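5 min read

Print this page | E-mail this page

OK so I said last week I would explain how I ended up reading the complete letters page of a defunct crossword magazine, and enough of you asked, so settle in. Long one. Get a drink.

Background first. My great-aunt subscribed to a monthly puzzle magazine called Andham from sometime in the seventies until it folded. She kept every issue. She also kept the envelopes they came in, flattened, in a separate box, and I have no theory about that.

When she moved to the smaller apartment the magazines came to me, because I am "the one who does puzzles." I do the mini on my phone, on the toilet. That was apparently enough to qualify.

132 issues. I put them in the hall closet under the winter coats and forgot them until September, when my internet was out for two days and I had finished my library book.

I started on the puzzles and was terrible at them. They're the cryptic kind, where "flower" can mean a river because it flows. I got four clues in an evening and one of those was wrong.

But then I flipped to the back and found the letters page. Friends, the letters page.

People were FURIOUS. Month after month! A man in Duluth wrote in to say that 14 Across in the previous issue had "poisoned his weekend." There was a clue about a turnip, which he felt was really about a rutabaga. He went on for three paragraphs.

The next month, two people wrote in defending the turnip.

The month after that the Duluth man was back, and he had sources. He had called an agricultural extension office, long distance, at his own expense (he mentions the expense twice).

The turnip thing runs for seven months. I read it straight through, sitting on the closet floor with a flashlight because the bulb in there has been dead for a year.

Anyway that's how you lose a fall.

The best part of all of it is a setter who signed her puzzles Pradach. No first name, nothing. She did the big grid on the last page every other month and the readers were obsessed with her. Half of them wanted her fired and the other half wanted to marry her.

She never used the same trick twice if she could help it. One grid had no letter E anywhere in it and she didn't mention that in the instructions. It took until the next issue for anybody to write in about it. The editor's reply was one line: "Pradach thanks you for noticing."

There's another one where every answer down the left side is something you would find in a kitchen drawer, and she was evidently very proud of that, because it's the only time she wrote a note of her own. The note said the corkscrew had given her trouble.

I think about the corkscrew a lot.

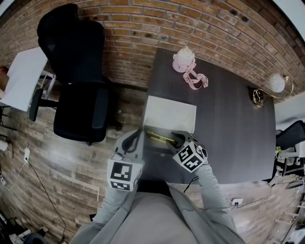

So obviously I wanted to know who she was. I posted about it on a cryptics forum under a username I won't be sharing here, and I got one reply in the first week, and it was somebody correcting my spelling of "anagrammed."

Second week was better. Lowri Morris, who has been solving these things since before I was born and types entirely in lower case, sent me a scan of a convention program. Yes, there were conventions. Yes, I am jealous.

Pradach was listed for a talk titled "On Being Fair." Then a strip of paper had been pasted over the time slot that said CANCELED. Lowri was at that convention. She remembers the coffee being bad, and a lot of disappointed people in the hallway, and that's all she remembers.

I asked if anybody had talked about why. "love, it was a crossword convention," she wrote back, "we talked about crosswords."

Fair enough.

A few of you have already guessed that the name is a puzzle. Me too! I spent a whole Sunday on it. I tried it backward, which gives you HCADARP, so, no. I tried every anagram I could think of and the best I came up with was "chap rad," which is what I would call a store selling cool clothes to middle-aged men.

Kelly Vieira (some of you know her from the jigsaw threads) thinks it was just her actual last name and we're all being ridiculous. That's possible. I hate it, but it's possible.

Iara Bustos has the other good theory, that it was two people. She went through the grids I'd scanned and says the early ones are full of botany and the later ones are full of card games, and the grid shapes change at the same time. I went and checked. She's right about the card games. There is an astonishing amount of pinochle.

My own feeling is that a person can get into pinochle. People change! I didn't care about any of this in August.

Let me talk about solving for a second because some of you asked how to start and I'm now, what, three months in, so basically a professor.

You're going to feel stupid for a while. It wears off somewhat. What helped me was doing them backward: look at the answer, then look at the clue, and work out why. I did that for entire issues. It felt like cheating and I got over it.

Also use pencil. I was using pen, on my great-aunt's copies, like an animal. She used pencil, very light, and she pressed so gently that you have to tilt the page under a lamp to see what she wrote.

Which brings me to the thing I wasn't sure I would post.

She only ever finished the Pradach grids. I've been through all of them now. The regular puzzles she'd fill in maybe half and then leave, or she'd do one corner. But the last page, every other month, was filled in completely, with the date she finished written in the margin in tiny numbers.

Some of them took her one day. One took her eleven weeks. I found that one last night and did the math on the dates and then just sat there. She had a job and three kids in the house! She carried that puzzle around for eleven weeks!

I called her. She's ninety and she picks up on the first ring, always, like she's been holding the phone. I said, do you remember a grid with a lot of opera in it, and she said "Oh, that WOMAN."

Then she told me the answer to the last clue. From memory. I had the page in front of me and she was right.

I asked her why she saved the envelopes. She said, "What envelopes?" So that one stays open.

I asked whether she ever wrote in to the letters page and she got very dignified and changed the subject to my cousin's kitchen remodel. I've now got 67 issues left where I haven't read the letters closely, and believe me when I say I will be reading them closely.

If she's the turnip person I'm going to lose my mind. (She has never lived in Duluth. But the turnip DEFENDERS only gave initials.)

A couple of practical things since my replies are a mess.

No, I'm not selling them. Thank you to the gentleman who offered, and to the other gentleman who offered more and was a little rude about it.

Yes, I'm making an index. Yi-chun Tu talked me into it and set up the spreadsheet, with one row per clue for just the Pradach grids. We're at 3488 rows. She color-coded it. I'm not allowed to touch the colors.

If you have any issues from the last two years of the run, please message me, because that's where my gaps are. One of them got wet at some point and dried into a brick. I tried the freezer trick that everybody recommends and now I have a cold brick.

Chun-yin Tseng has a spare of the final issue and is mailing it to me, which is so kind I had to go walk around the block. He says the last page isn't a grid at all. He won't tell me what it is. I've asked him nicely and then less nicely, and he says I have to wait for the mail like everybody did.

So I'm waiting for the mail! It's the worst week of the year for it. The tracking says it left a sorting center on Saturday and has told me nothing new since then, and I've looked at it nine times today.

For those asking for a sample clue, this is one of hers that I got all by myself, no peeking, on the bus, and I made a noise out loud: "Quiet when rearranged (6)."

No wait, that's not it, I've left out half of it and you'd never get it from that. I'm in bed and the magazine is down the hall. I'll post it properly in the morning.

Someone in the replies is already trying to solve the broken one. Please stop. You're very sweet. Go to sleep.

Last thing and then I'm putting the phone down. My great-aunt just called me back, at ten at night, to say she'd thought about it and the corkscrew clue wasn't fair. She wants me to put that on the record, so it's on the record.

Posted December 20, 2021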